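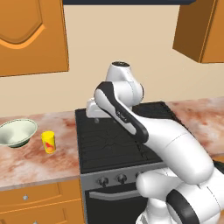
Adjunto 1. Cocina simulada, brazo sobre los fogones, pinza por encima de la rejilla sin contacto.

Incidencia: comparativa de controladores en simulación, los resultados de Stamance no se reproducen
Estado: abierta
Prioridad: media
Abierta por: Lamisi Tetteh
Componente: control del brazo / pinza
Fecha de apertura: 2026-02-18

Descripción

Se nos pide validar el paso del controlador Prenska al controlador Stamance en la tarea de coger la taza amarilla de la encimera izquierda y dejarla en el cuenco. El documento de entrega de Stamance habla de una mejora "clara y consistente". He repetido la prueba con la misma escena, el mismo brazo y la misma pinza de dos dedos, y no me sale ni clara ni consistente.

Resultados, 40 intentos por controlador:
Prenska: 31 tazas en el cuenco.
Stamance: 20 tazas en el cuenco.

Límite de 300 pasos por intento en los dos casos. Si alguien tiene otros números, que los pegue aquí con la configuración completa. Una captura de la curva buena no me sirve.

Pasos para reproducir

1. Cargar la escena de cocina con cuenco y taza en la encimera izquierda.
2. Brazo en posición de reposo, pinza abierta.
3. Lanzar la tarea con el controlador Stamance y los parámetros que vienen de serie.
4. Observar la fase de aproximación.

Comportamiento esperado: la pinza va hacia la taza, baja, cierra.
Comportamiento observado: en buena parte de los fallos la pinza se queda suspendida sobre la parte trasera de la placa, a la derecha de la taza y algo más atrás, y corrige en pequeño hasta agotar los pasos. No llega a tocar la rejilla. Tampoco llega a la taza.

Registro

Entrada 1 (Lamisi)
Primera sospecha: colisión con la campana o con los armarios altos. Descartada. El informe de contactos sale vacío en todos los intentos fallidos que he mirado. Tampoco hay contacto con la placa.

Entrada 2 (Lamisi)
Segunda sospecha: la pose de la taza llega mal. Comparo la posición que recibe el controlador con la del simulador y coinciden. Con Prenska, la misma entrada produce una trayectoria normal. Lo dejo anotado porque ya sé que lo primero que se va a contestar es "será la percepción". En esta prueba no hay percepción, la pose se lee directamente del simulador.

Entrada 3 (soporte de Stamance)
Hola, Lamisi. Recomendamos subir la rigidez de los últimos ejes y repetir. En nuestras pruebas internas el problema no aparece. ¿Puedes confirmar que estáis usando la pinza Kwofie y no la Drotton? El perfil por defecto está ajustado para Kwofie.

Entrada 4 (Lamisi)
Es Kwofie. Lo pone en la cabecera de la configuración que adjunté al abrir. He subido la rigidez como decís. El brazo tiembla más y se para en el mismo sitio. ¿Podéis mandar la semilla y las posiciones iniciales de esas pruebas internas? Si la taza estaba siempre en el mismo punto, la comparación no dice gran cosa.

Entrada 5 (Lamisi)
Por completar, cambio a la pinza Drotton con su perfil. Misma parada. Así que, de momento, no compro la explicación de la pinza. La Drotton cierra peor sobre la taza cuando llega, pero eso es otra discusión y merece otro ticket.

Entrada 6 (soporte de Stamance)
Hemos revisado los registros. Puede tratarse de un mínimo local en el término que penaliza el codo extendido. Al ir hacia la izquierda desde la base, situada a la derecha de los fogones, el controlador prefiere mantener el codo doblado y deja de avanzar. En la próxima versión, prevista para mayo, este término será configurable.

Entrada 7 (Lamisi)
Encaja con lo que veo, aunque "puede tratarse" no es un diagnóstico. Hago la prueba barata: muevo la taza a la encimera derecha, cerca del brazo, y la parada no aparece. Con la taza de vuelta a la izquierda, aparece otra vez. Apunta al codo, sí. También apunta a que alguien midió la mejora con objetos cerca de la base.

Entrada 8 (Lamisi)
Pruebo un punto de paso intermedio delante de los fogones antes de ir a por la taza. Los pocos intentos que he lanzado pasan sin pararse. No lo doy por solución: es un parche a mano para una escena concreta y Prenska no lo necesita. Además, si el punto se queda bajo, el antebrazo roza los mandos del horno.

Pendiente

- Semillas y posiciones iniciales de las pruebas de Stamance. Pedidas en la entrada 4, sin respuesta.
- Repetir la serie completa con el punto de paso, mismas condiciones y mismo límite de pasos.
- Decidir si se espera a la versión de mayo. Mi voto es seguir con Prenska hasta tener una serie que podamos repetir nosotros.
- Abrir ticket aparte para el cierre de la Drotton.

No cerrar esta incidencia por inactividad. Ya pasó con la anterior.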